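Forums > Home & Kids > Play Kitchens > Toy veg, what's worth it

gcastano
Need toy food for a play kitchen, ages 2 and up. Do I go felt or hard stuff? Hate the tiny peas, they end up in the vents. Thinking one big lettuce and a plate, done.

fatos_s
Big lettuce yes. Ours gets "served" all day long. Pink plate, white table, shows up great and they go right to it.

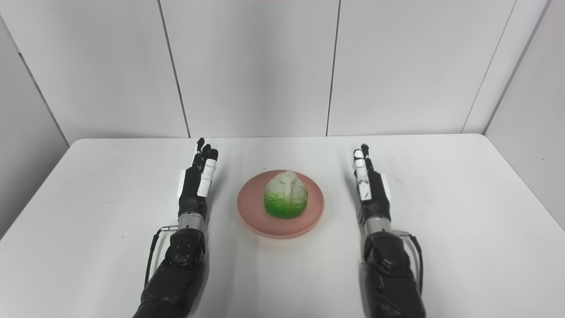 Also skip the sets with 200 peices – you'll keep 3 and step on the rest.

nidia.c
Disagree, ours used every piece. Kids want choices. A lone cabbage is boring

gcastano
Is it cabbage or lettuce tho

fatos_s
whatever the kid says it is. Mine says salad

larysa_sh
Felt. Goes in the wash. Hard ones get grimy in the creases, had to scrub ours wiht a toothbrush.

nidia.c
Felt pills after a month. No thanks.

Comments (2)

Moushumi G. – we got plates from Sotamham, held up fine

Larysa – still team felt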